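Guide de la blanchisserie Betton
Partie 3 – Pliage et rangement sans table
Fiche 303 : polos à manches courtes, pliage sur lit
Rédaction : Wenche Vik
Révision du 2 mars 2026. Remplace l'édition du mois d'août.

303.1 Domaine d'application

La présente fiche s'applique aux polos à manches courtes en maille, marqués ou non, livrés propres dans les logements du site de Miltden. Elle décrit la préparation du lit, la mise à plat, le pliage en rectangle et la mise en pile. Les chemises à boutonnage complet relèvent de la fiche suivante. Les vêtements doublés, les pulls et les vestes ne sont pas traités dans cette partie.

Le pliage sur lit est admis dans les logements qui ne disposent pas d'une table de dimensions suffisantes. Lorsqu'une table existe, appliquer la partie 2.

303.2 Termes employés

Face : côté du vêtement portant la patte de boutonnage.
Patte : bande de tissu courte, sous le col, où se trouvent les boutons et les boutonnières.
Ligne d'épaule : couture allant du col à l'emmanchure.
Marquage : inscription imprimée ou brodée, quelle que soit sa position.
Tiers extérieur : partie du corps du vêtement rabattue vers le dos lors de la première opération.
Gauche et droite s'entendent du point de vue de l'opérateur placé au pied du vêtement, col à l'opposé.

303.3 Préparation du lit

1. Tirer le couvre-lit jusqu'aux quatre angles. Lisser du centre vers les bords.
2. Vérifier que la surface est propre et sèche au toucher. Un couvre-lit humide doit être retiré avant toute opération.
3. Repousser oreillers et couvertures vers les extrémités du lit. Dégager une surface d'au moins deux fois la largeur du vêtement.
4. Ouvrir le rideau ou allumer le plafonnier. Les faux plis de la maille sombre se repèrent mieux avec une lumière rasante.
5. Contrôler les abords : aucun film de protection, aucune housse ni aucun cordon ne doit pendre au-dessus de la zone de travail.
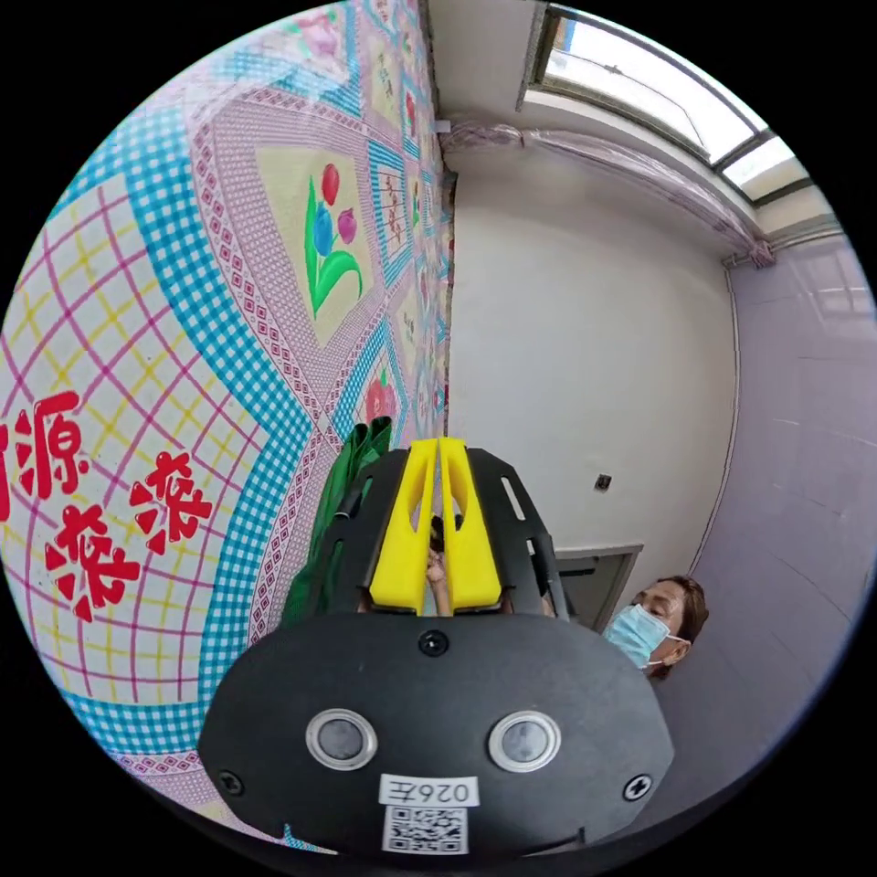
Figure 303-1. Tissu à losanges et motifs floraux. Film plastique translucide drapé sous la fenêtre.

Un couvre-lit quadrillé ou à losanges peut servir de repère d'alignement. Choisir une bande du dessin et y faire correspondre l'axe du vêtement. Ce repère n'est valable que si le tissu est tendu ; après chaque déplacement du couvre-lit, le contrôler de nouveau.

Sur un couvre-lit uni, poser la règle souple Zedine parallèlement au bord du lit et la retirer avant le premier rabat.

NOTE – Sur un tissu brillant, la maille glisse. Poser le vêtement sans le traîner et lisser par pressions successives, la main à plat.

ATTENTION – Ne pas agrafer, épingler ni coller de repère sur la literie.

303.4 Contrôle du vêtement avant mise à plat

Les vêtements arrivent dans le logement dépliés, en vrac ou repliés de manière sommaire. Un pliage sommaire n'est pas repris en l'état : le vêtement est entièrement déplié puis replié selon 303.6.

1. Retirer du lit les objets personnels : téléphone, clés, lunettes, télécommande. Les placer sur un meuble, à la vue de l'occupant.
2. Prendre le vêtement par les lignes d'épaule et le secouer une fois, loin du visage.
3. Contrôler le col, la patte, les emmanchures et l'ourlet. Mettre à part tout article taché ou décousu.
4. Lire l'étiquette d'entretien lorsqu'elle est accessible. Ne pas la couper.
5. Identifier la position du marquage. Noter si celui-ci doit rester visible une fois le vêtement plié (voir 303.7).
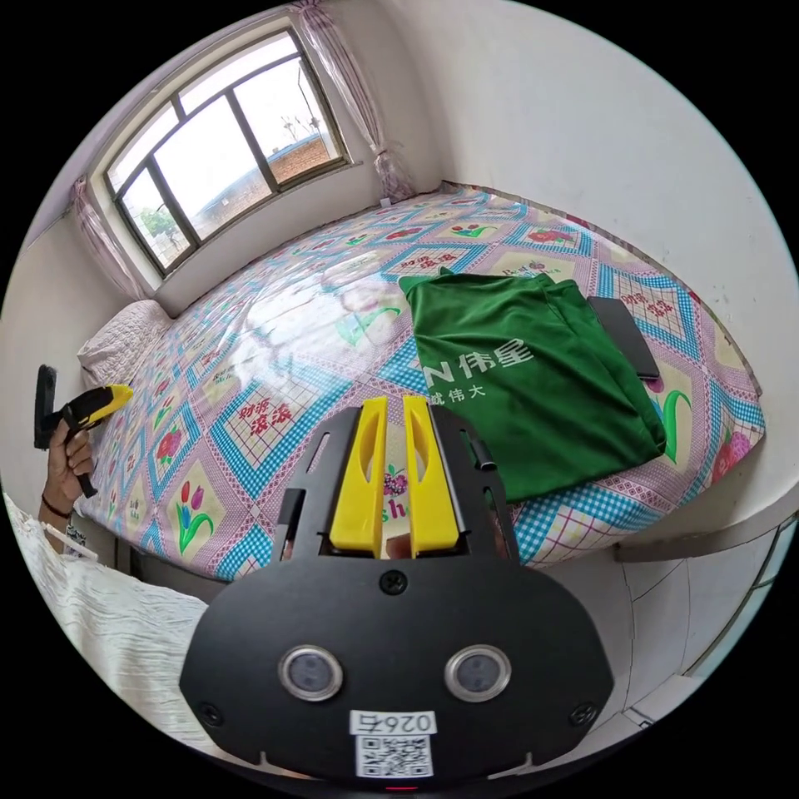 Figure 303-2. Vêtement vert à inscription blanche, replié en rectangle approximatif ; téléphone noir posé à côté.

Un vêtement resté replié pendant le transport présente souvent des marques au croisement des plis. Le laisser ouvert quelques minutes avant le pliage définitif. Si les marques persistent, le passage à la vapeur est possible sur l'envers seulement, hors de la zone imprimée.

ATTENTION – Ne jamais poser un fer ou un défroisseur chaud sur le lit, même éteint.

303.5 Mise à plat

1. Poser le vêtement face vers le haut, col à l'opposé de l'opérateur.
2. Fermer les boutons de la patte en partant du bas. Le bouton de col peut rester ouvert si la consigne du client le prévoit.
3. Rabattre le col dans sa position portée. Aligner les deux pointes.
4. Écarter les manches. La couture du dessous de manche doit se trouver sur le pli inférieur et ne pas tourner vers la face.
5. Tirer doucement l'ourlet vers le bas, une main à chaque couture de côté.
6. Lisser du milieu de la poitrine vers l'extérieur, puis vers l'ourlet.
7. Contrôler la ligne d'épaule des deux côtés. Corriger en soulevant le tissu à la couture. 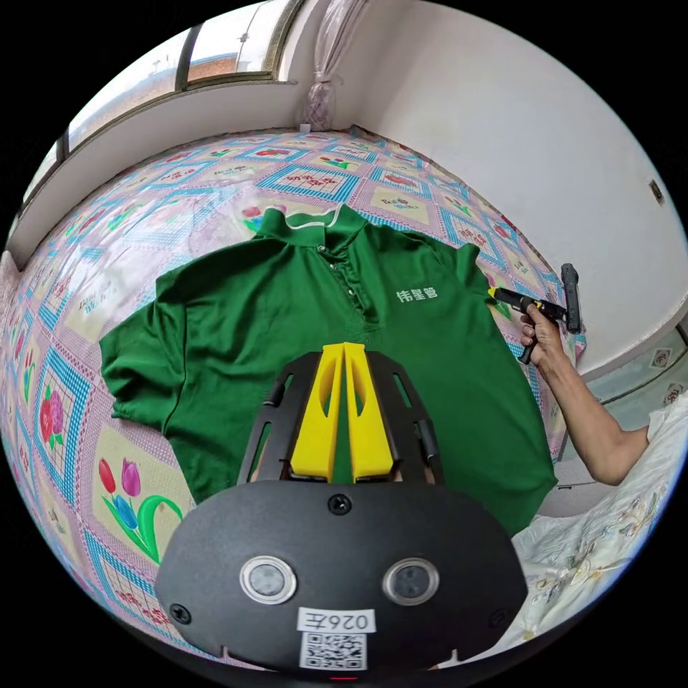

Figure 303-3. Polo vert étalé, col en haut et marquage blanc sur la poitrine. Des faux plis restent à reprendre près de la manche gauche et le long de l'ourlet.

Les faux plis situés près des manches se reprennent depuis l'emmanchure. Ceux de l'ourlet se reprennent depuis la couture de côté. Ne pas tirer sur l'angle seul : la maille se déforme et l'ourlet prend une forme ondulée.

Le liseré de col, lorsqu'il existe, sert de contrôle visuel. Il doit suivre une courbe régulière, sans cassure au niveau de la patte. Un liseré qui passe sous le col signale que celui-ci a été rabattu trop bas.

NOTE – La mise à plat est acceptée lorsque les deux coutures de côté sont rectilignes sur toute la longueur du corps. De légères ondulations au milieu du dos sont tolérées.

303.6 Pliage en rectangle

Le rectangle fini mesure 300 mm de longueur pour 200 mm de largeur, quelle que soit la taille du vêtement. Les tailles enfant sont traitées à part (303.8).

1. Retourner le vêtement face contre le lit. Saisir simultanément une épaule et l'angle d'ourlet du même côté, puis faire pivoter autour de l'autre couture.
2. Lisser le dos.
3. Rabattre le tiers extérieur droit vers le centre. Le pli part du milieu de la ligne d'épaule et descend jusqu'à l'ourlet.
4. Ramener la manche droite sur elle-même, le long du pli. Elle ne doit pas dépasser.
5. Répéter les opérations 3 et 4 à gauche.
6. Vérifier la largeur au col et à l'ourlet. Les deux valeurs doivent être identiques.
7. Relever l'ourlet jusqu'au milieu du dos.
8. Rabattre une seconde fois, jusqu'à la base du col.
9. Retourner l'ensemble. Rectifier le col du bout des doigts.

Pour un vêtement très souple, un pli provisoire en biais est permis avant l'opération 1. Il réduit la longueur de tissu à retourner. Ce pli est défait aussitôt le vêtement en place, et n'est jamais conservé dans la pile.

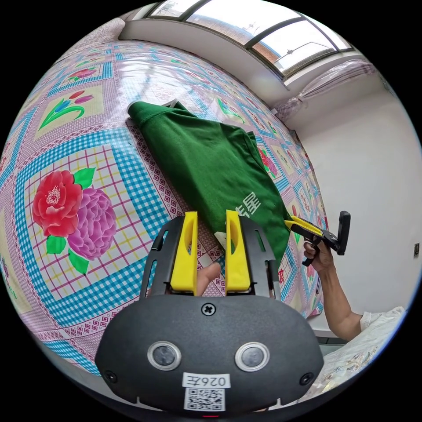 Figure 303-4. Vêtement vert replié en biais au milieu du lit, bord tenu du côté droit.

Tenir le bord par le tissu plein. Ne pas saisir le vêtement par l'étiquette ni par la zone imprimée. Si une étiquette sort du pli, la rentrer avant de poursuivre.

Défauts courants

Rectangle plus large au col : le pli de l'opération 3 est parti trop près de l'emmanchure. Reprendre à l'opération 2.
Rectangle plus large à l'ourlet : le vêtement a tourné lors du retournement. Reprendre à la mise à plat.
Manche visible sur la face : opération 4 incomplète. Soulever le tiers extérieur et rentrer la manche sans défaire le reste.
Col couché : bouton de patte ouvert ou pile trop haute.
Pli en travers du marquage : voir ci-dessous.

303.7 Vêtements marqués

Un marquage de poitrine reste en principe sur la face supérieure du rectangle. Si le pli de l'opération 3 traverse l'inscription, déplacer ce pli vers l'extérieur, des deux côtés de la même valeur. La largeur finie peut alors dépasser la cote nominale. Le signaler sur le bordereau Tetteh, colonne des observations.

Lorsque deux marquages existent, celui de la poitrine a priorité sur celui du dos.

Les impressions récentes peuvent adhérer entre elles sous pression. Intercaler une feuille de papier de soie sans acide entre deux faces imprimées. Le papier journal et le film plastique sont exclus.

303.8 Tailles enfant

Appliquer 303.5 sans modification. En 303.6, supprimer l'opération 8 et plier une seule fois l'ourlet vers le col. Aucune cote n'est imposée ; les articles d'une même pile doivent seulement présenter la même largeur.

303.9 Mise en pile et remise en état du lit

1. Empiler les vêtements col sur col, en alternant le sens un article sur deux si la pile penche.
2. Limiter la hauteur de la pile à 300 mm.
3. Poser la pile sur une surface rigide. Un matelas ne convient pas, même pour une attente courte.
4. Remettre oreillers et couvertures dans leur position initiale.
5. Tendre à nouveau le couvre-lit et ramasser les fils et les peluches à la brosse adhésive.
6. Restituer les objets personnels à leur place d'origine.
7. Compléter le bordereau et le laisser sur la pile, côté écrit visible.

Les articles mis à part en 303.4 repartent dans le sac de retour, non pliés, avec l'indication du défaut. Pour le traitement des taches, se reporter à la partie 5. Pour les boutons manquants, utiliser la pochette de couture du logement et inscrire la fourniture consommée sur la fiche de stock.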